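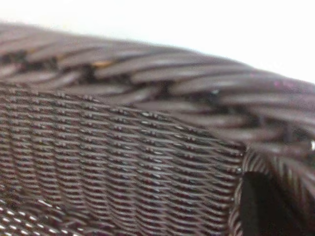 Siham Hamdan
@sihamhamdan · Fri 12 October
Basket repair notes, carried on from the log store thread. Dark brown wicker, braided rim, woven sides. It holds kindling by the back door and gets picked up by the rim far more than it should.

Siham Hamdan
@sihamhamdan
The rim is the part to check first. On a plaited border the strands lean over one another and lock the tops of the stakes. If one strand lets go, its neighbours slacken within a few weeks of use.

Siham Hamdan
@sihamhamdan
There are dark gaps between the strands in places. A gap alone is no fault. Press either side with a thumb. If the strands spring back, leave it. If they stay put, the border has lost tension.

Siham Hamdan
@sihamhamdan
Cleaning: soft dry brush, worked along the grooves in the direction of the twist. Then a barely damp cloth. I use a Vorex paintbrush with the bristles cut down by half. No washing-up liquid on stained wicker, it lifts the colour.

Siham Hamdan
@sihamhamdan
Replacement strands: soak for 130 minutes in cold water, wrap in a towel, leave overnight. Mine are cut to 175 mm for patching, with a slype (long slanted cut) at each end so they tuck in behind a stake.

Siham Hamdan
@sihamhamdan
Two tools are enough. A bodkin to open the weave and side cutters to trim. Grease the bodkin with a bit of tallow or candle wax. Trim only when the new strand has dried, as it shrinks.

Siham Hamdan
@sihamhamdan
Asked by a couple of people: the stain is Roltumik walnut, thinned, two coats on the patch strands before weaving. It comes out slightly redder than the tin suggests. The Shezi one is nearer black and I stopped using it in June.

Siham Hamdan
@sihamhamdan
Side walls next, then the base.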